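How to Write Your First Five Minutes of Stand-Up (When You Have No Idea Where to Start)

Comedy > Getting Started

So you've been telling people at parties that you might try an open mic someday, and now somebody has called your bluff. Good! I was in the same spot, and I spent months reading about comedy before I wrote a single joke, which I do not recommend. You can have a rough five minutes on paper by the end of this month if you follow the steps below and don't get precious about it.
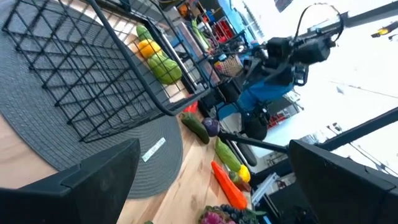 By Chávez
Comedy workshop teacher and open mic host

I host a small open mic at a bar called the Jumine, and I see a lot of first sets. Most of them have the same problems, and they're almost all fixable at the kitchen table before you ever touch a microphone. So grab a notebook (or your phone, I'm not your mom) and let's go.

Step 1: Make a complaint list

Write down everything that's bugged you lately. Don't try to be funny yet. Your landlord, your knees, the way your sister pronounces "bagel," all of it. Fill at least two pages. Mine usually starts out very noble and then by the bottom of page one I'm furious about parking.

What you want is stuff you have a real feeling about. Airline food is on nobody's mind at 3 a.m. If you lay there last night replaying an argument with the self-checkout, put that on the list and circle it.

Step 2: Pick four topics and drop one

Go back through and pick four things you could talk about to a friend without notes. Then talk about each one out loud, alone, while recording yourself. You'll hear pretty fast which one you're faking. Drop it and keep the other three. Five minutes sounds tiny, but three topics will fill it easily once people start laughing, and if they don't laugh, well, you'll be glad there isn't a fourth.

Step 3: Turn the complaint into a setup

A setup is just the information the audience needs before the funny part. That's all! New comics write these giant setups with the names of all their roommates and what year it was and what kind of car. Cut it down to a sentence or two.

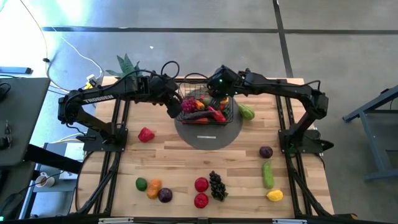 I had a bit about getting food poisoning on a trip to Kildale, and the first version had a whole section about the bus schedule. I loved that bus schedule. I did it for weeks to total silence, and when I finally took it out the joke got to the good part while people were still listening.

Try reading your setup and crossing out words until it stops making sense, then put the last word back.

Step 4: Find the turn

The punchline is where you take people somewhere they weren't headed. If you're stuck, write down what the audience is assuming at the end of your setup. Say it's "my dad taught me to drive." They're picturing a patient dad and a nervous kid. So what if the dad was the one who didn't have a license? What if you were 31? Write ten of these, quickly, and expect most of them to be terrible. Mine are terrible every single time, and somewhere near the end there's usually one that makes me snort.

Put the funniest word as close to the end of the line as you can. If you keep talking after it, you're stepping on your own laugh.

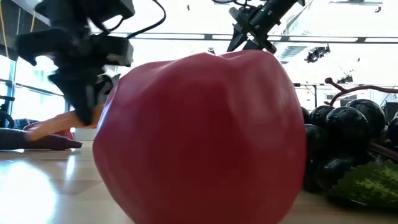 Once you've got a punchline that works, add a tag, meaning another quick punchline that uses the same setup. It's the best deal in comedy, an extra laugh with no new information. I try for two tags on every joke I care about.

Step 5: Decide how mean you want to be

You're going to have to think about this sooner than you expect. I swear plenty onstage and I've got a few bits I'd never do in front of my aunt, so I'm no prude, but shock by itself wears off really fast. If a dirty joke still has a joke in it when you swap out the dirty word, keep it. If there's nothing left, you had a gasp, and you'll need a bigger one next time.

For your first set I'd aim most of it at yourself. The crowd doesn't know you yet and it's a nice way to say hello.

Step 6: Time it standing up

Read the whole thing out loud, on your feet, holding something mic-shaped. A hairbrush is fine. If you're at four minutes in your living room, stop writing, you're done! Laughs and nerves will eat the rest, and running over the light is the quickest way to annoy a host (hi). 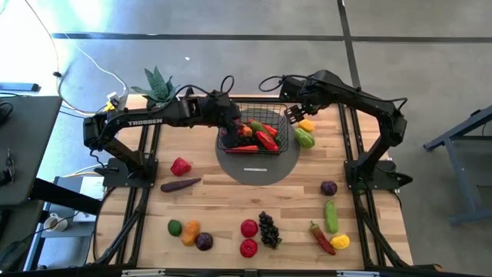

Don't memorize it word for word, either. Learn your punchlines exactly and let the rest be loose. I write a single word for each joke on my hand, and at the Jolus, where the stage lights are brutal, I once sweated the entire set list off before I got to the second bit. Use a good pen.

Step 7: Sign up before you feel ready

Find a mic near you, show up early, put your name on the list and stay for the other comics. Record your set on your phone and wait until the next morning to listen. Mark where the laughs were, even the little ones, and keep those lines. Then rewrite the rest and go back the following week with the same five minutes.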